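Bench notebook, Gevlow room – May

Started 8:40. Job for the morning: sort out the small network boxes and patch leads before the Firnlow kit goes back into its drawers. Jitendra had already pulled the dead stock, so only the live items were left to check.

Procedure as before. One box at a time on the bench, lead in the port, link test, label, bag. The leads are the weak part. Clips snap when people drag them out of the drawer by the cable, and a plug with no clip will pass the test and then work out of the port a week later. Tobias wants every lead with a broken clip cut in half on the spot so it can't drift back into stock. Agreed.

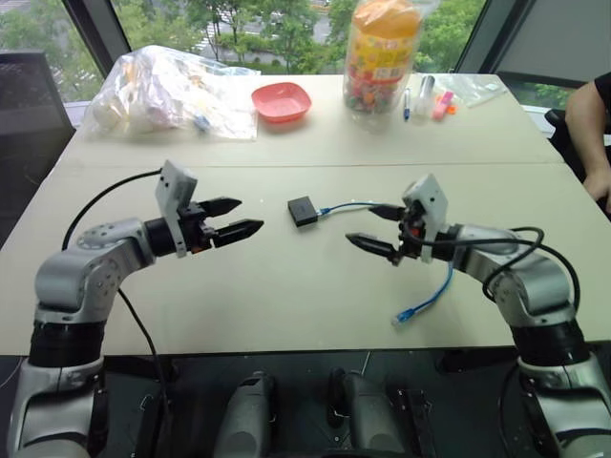

Small black box at center bench, blue Ethernet lead in one side, free plug on the tabletop.

Notes on the leads:

Blue is kept for bench use only. Wall runs are gray. Crenshaw sent a mixed lot last time and we still find blue ones behind the cabinets.

Logged length is plug tip to plug tip, in cm. The old sheet has some measured from the boot, so anything written down as 70 may really be 72. Remeasure before trusting it.

Coil loosely, one tie, no tape. Tape residue on the jacket picks up grit and then the lead is no good for the clean side.

Labels: the printer skipped 859, so that number stays unused. Do not go back and fill it in by hand. Oratile's sheet reads the numbers in order and a late entry throws off the rows below it.

Drawer 3 is full. Overflow goes in the tall cabinet, second shelf, lids on. Soft goods still need a home off the bench – asked Ansel whether Wostetcombe can take them at their end, no answer yet.

To do: order RJ45 plugs, pack of 200. Check whether the crimp tool came back from Demyd. Power supplies next, matched to boxes by the rating on the label and never by whether the connector fits.

Stopped 11:15.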